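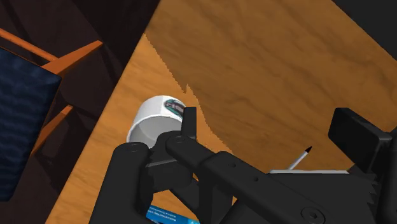
Flakine opens simulated tabletop set to outside research groups

Flakine has released Umirer, a collection of 2364 simulated demonstrations for training robot arms to handle everyday objects. Mugs, pens and other small items are laid out on a rendered wooden table, and each demonstration is recorded from a viewpoint close to the gripper.

Operators steer the simulated arm by hand from the company's office in Trerenel. Every session is replayed and checked before it goes into the set, and failed grasps are kept in a separate folder with a short note from the operator.

"We change the light and the table layout between sessions — shadows cause more trouble than people expect," said Anca Marinescu, who leads the project. "A policy trained under flat lighting often misses the object altogether."

The release covers 270 table layouts. A further 100 will be added in November, along with the scene files and the replay tool. Lauri Laaksonen, who runs the recording sessions, said the new layouts would put objects closer together and closer to the table's edge.

Access is free for universities. Companies can apply for a paid licence through Chiriac, which handles distribution.

Press contact: Joana Bragança, Flakine press office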